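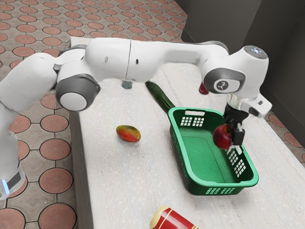
# Apples first: the Rermont robotics club on its simulation project

The student robotics club at Rermont has spent the fall teaching a simulated arm to put groceries in a basket. The project is called Gastov, after the street the club room is on. We talked with the club president and one of the second-year members on 3 December 2018.

The club started in August with a plan to build a real arm. The budget came to 356 dollars, and that ended the discussion. "We could have bought motors and then had nothing to bolt them to," the president said. "So we did it in software."

Every run uses a table, a green basket and a few items to leave alone or pick up. The apple was the first target. The second-year member wrote most of the grasping code and said the fruit was harder than the team expected.

"A can has flat ends and you know where they are. With an apple, you close the fingers a little too high and it slides out. I changed the approach height for three weeks."

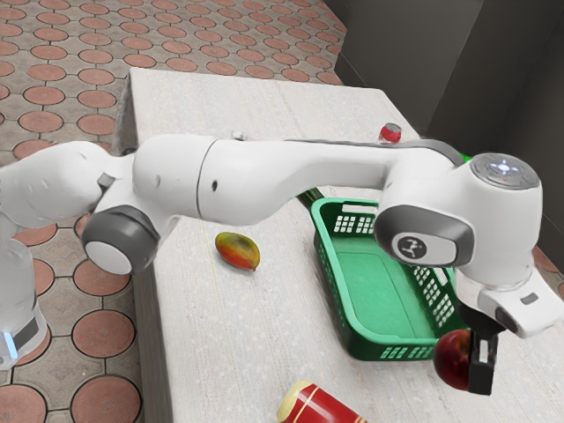

Each member gets a batch of 100 runs a week on the lab computer, and the items move to new spots between runs. The club keeps a shared log of every failure, with a line on what went wrong. The president reads it before each meeting.

"People write 'dropped it' and nothing else," she said. "I send those back."

The next step is the Trindberg student contest, where teams get a table layout they haven't seen before. Last year the club entered with a different program, called Tang, and scored 115 points. Both students think Gastov can beat that, though the mango still gives it trouble.

"It's the shape," the second-year member said. "The planner wants to grab it across the long side. I have a fix, but I haven't merged it yet."

New members can join at the start of next term. Some Python helps.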